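Tuesday, bench notes, container sort (February batch)

Continued with the mixed household containers from the Sendico carton. Signe wants the storage drawers re-labeled by shape before the next order goes in, so I am going by form first and color second. Material left blank on the sheet until Mitali has done the float test.

Bench top wiped down before start. Lint from the black fabric shows on the clear pieces, so use the Takitz cloth and leave the paper towels alone.
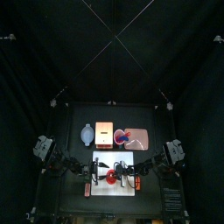
2 min read

Back row, left to right, as entered on the sheet:

Pale blue oval, translucent, rounded base. Catriona had it under "pitcher," Ross under "tub." Entered as "oval, open question" until somebody measures the fill volume. Nominal on the old sheet is 400 ml, which I don't trust.

Peach-copper box with the dark slot. Goes with the upright boxes. Old label said "dispenser"; struck out.

Clear cup, red rim. The blue and red utensil stays with it as one entry. Old sheet gives the cup as 200 ml.

Pink rectangular tray, translucent, rounded corners. Flat drawer.

Fill volumes to be done by weight on the Imrie balance: tare, fill to the rim, read, repeat. Two readings each, a third if they differ by more than 4 g. Use water from the jug that has been standing in the room overnight.

Greer asked whether color should be its own column. Yes, but plain words only. "Peach-copper" is already too much and will become "orange" on the final sheet unless Signe objects.

To do: new drawer labels, ask Sora for the missing packing list, return the balance key to Ross.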